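Unit 6: Learning to Grasp Thin Deformable Objects in Simulation
Course handout, Robot Manipulation Laboratory
Prepared by Chutima Wongsuwan

6.1 Scope of this unit

Units 4 and 5 dealt with rigid objects, for which a grasp may be specified by a single pose and a closing width. This unit considers sheets: cloth, film and paper. Students are expected to have completed the reading on contact models and to be familiar with the Jukex simulator from the earlier practical work. The method discussed is referred to throughout as Prevau, after the project in which it was developed.

6.2 Why sheets are treated separately

A sheet has, in principle, an unlimited number of configurations. Its thickness is small compared with the positional error of most arms, and its behaviour after contact depends on stiffness that varies with direction, with folding and with any embossing of the surface. A planner that assumes a fixed shape will commonly place the fingers correctly at the start of the motion and incorrectly at the end of it.

Two further difficulties should be noted. The first is perceptual: a pale sheet against a pale surface offers little contrast, and depth estimates near a curled corner are unreliable. The second concerns evaluation. It is easy to record that the fingers closed, and considerably harder to decide whether the sheet was held in a manner useful for the next step of the task.

6.3 The Prevau procedure

Training is carried out entirely in rendered scenes. The policy receives a colour image from a viewpoint near the gripper, together with the current finger width, and returns a small displacement of the gripper and a new width. The procedure has three stages.

Stage A. Demonstrations are recorded by teleoperation in the simulator. The set supplied for this course contains 2,423 demonstrations, of which 90 are withheld for validation. Students must not train on the withheld set.

Stage B. A policy is fitted to the demonstrations by behaviour cloning. Surface texture, lighting and sheet stiffness are varied at random between episodes. Embossed patterns are included in the texture library, as a policy trained on plain white sheets alone tends to misplace the edge when a pattern is introduced.

Stage C. The policy is run without supervision and its failures are labelled by hand. Corrections are added to the training set and Stage B is repeated.

Figure 6.1 is a rendered view of a paper towel sheet held upright, with its lower end pinched in the gripper. Students should note the curl at the upper left corner and consider how it would affect an estimate of the sheet's outline taken from this single view.

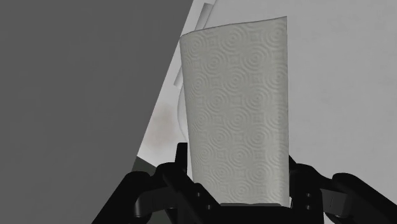

This page was last modified in May by the Okoro Teaching Laboratory

6.4 Labelling of outcomes

Outcomes are assigned to one of the following categories.

Held: the sheet is retained between the fingers for the full length of the holding period.
Slipped: the sheet is gripped initially and leaves the fingers before the period ends.
Multiple: more than one sheet is lifted.
Missed: the fingers close without retaining any part of the sheet.

A label describes an episode and cannot be assigned from a single rendered image. Where two markers disagree, the episode is reviewed by both and the agreed label is entered in the log, together with the original labels. Logs in which the original labels have been overwritten will be returned for correction.

6.5 Discussion of results

In the Lunard trials, the policy was tested after each pass through Stage C. Performance improved most between the first and second passes. The improvement came chiefly from a reduction in Slipped outcomes; the proportion labelled Multiple changed very little. The authors attribute this to the simulator's treatment of adhesion between adjacent layers, which was modelled as uniform friction.

Students should be cautious in generalising from these findings. No claim is made regarding transfer to a physical arm, and the range of stiffness values used in training was selected by judgement.

6.6 Assigned work

1. Train the baseline policy on the supplied demonstrations using the default settings, and report the outcome categories over the withheld set.
2. Repeat the exercise with texture variation disabled. Explain any change in the Missed category.
3. Propose an alternative model of adhesion between layers and state what additional measurements would be required to fit it. Code is not required.
4. Using Figure 6.1, discuss in no more than one page which parts of the sheet's outline could be recovered reliably by an edge detector.

Reports are limited to 7 pages, excluding references. Submit one file per pair through the course page. Simulator faults should be reported to the laboratory desk with the episode number and the random seed.

Reading for the next unit: course reader, chapter 19, on tactile feedback in pinch grasps.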